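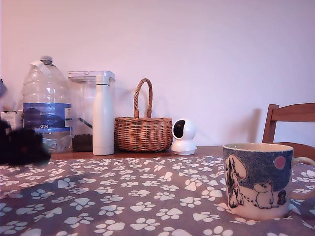
Olaia Rivas
Textile buyer, Stulereo

Home | Talks | Notes | Slides | Contact

Speaker notes: How to choose a printed cloth for a table you use every day

Slide 1. Wait until people sit. Say good afternoon, thank Sowmya D'Souza for the invitation. Say that my slides are few and I will speak slowly.

I buy printed cloth for a small company. In the past year I looked at 467 samples, and we ordered from only 2 mills. Today I want to share how I look at a print before I say yes. I will speak mostly about small repeating patterns, the kind people put in the kitchen or the dining room and keep for many years.

Slide 2. First question: what is the repeat? The repeat is the distance after which the pattern begins again. Ask the mill for this number in writing. When the repeat is large, you lose cloth each time you must match a seam. One order for the guest house in Blackburn needed 72 covers, and I forgot to calculate the loss. Rizwan Pirzada had to call the mill and ask for more from the same dye lot. They had it, but we paid for the second delivery.

(Pause. People usually laugh a little at this point. If not, continue.)

Second question: does the pattern have a direction? Flowers on a stem have a direction. Letters also. If all motifs stand up the same way, the guest on the other side of the table sees them upside down. A designer calls the other type "tossed", which means that the motifs are turned at different angles. Paw prints, leaves and small stars are often printed like this. A tossed print is easier to cut, and both sides of the table are equal.

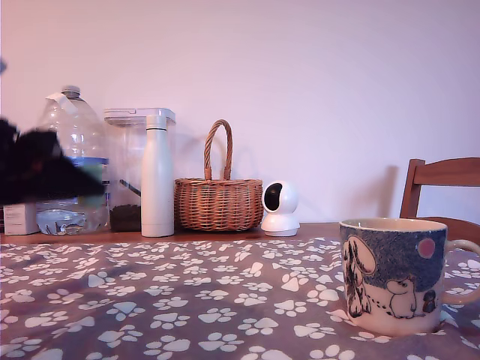

Slide 3. Color and light

Take the sample home. The light in a showroom is very strong and very white. I put the sample next to the wall of the room where it will live, and I look at it in the morning and again in the evening. A gray with some purple inside can look almost brown near warm wood, or almost pink near a cool wall. Raghavendra Bangera, who taught me this work, always carried a piece of plain white paper to compare. I do the same now.

White motifs on a middle tone are a safe choice. On a very dark ground the white must be printed thick, and I have seen it crack after washing. Rub it with your thumbnail before you order.

Slide 4. Size of the cloth

There are two schools. One wants the cloth to hang over all sides. The other leaves a part of the wood open, for example at the wall side, where the things that stay on the table can stand. I like the second for a narrow room. Measure the table twice and add the shrinkage. For cotton I ask the mill for their own wash test and do not trust the general tables.
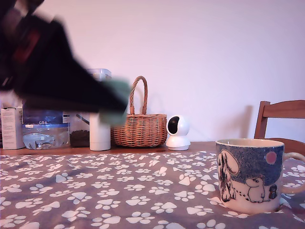
Small white motif on a mauve-gray ground, back strip of wood left open.

Slide 5. Folds. A cloth arrives folded in a box and the lines stay. Steam it from the wrong side. Do not iron directly on a pigment print, it becomes shiny. Đạt Tăng has a good method with a damp towel, he will show it after the break if there is time.

Slide 6. Questions. If someone asks about price, say that the Ultness price list is from February and I do not have the new one with me. If someone asks about coated cloth, send them to the Florkix table near the door. The sample books must come back to me before five o'clock, please say this two times.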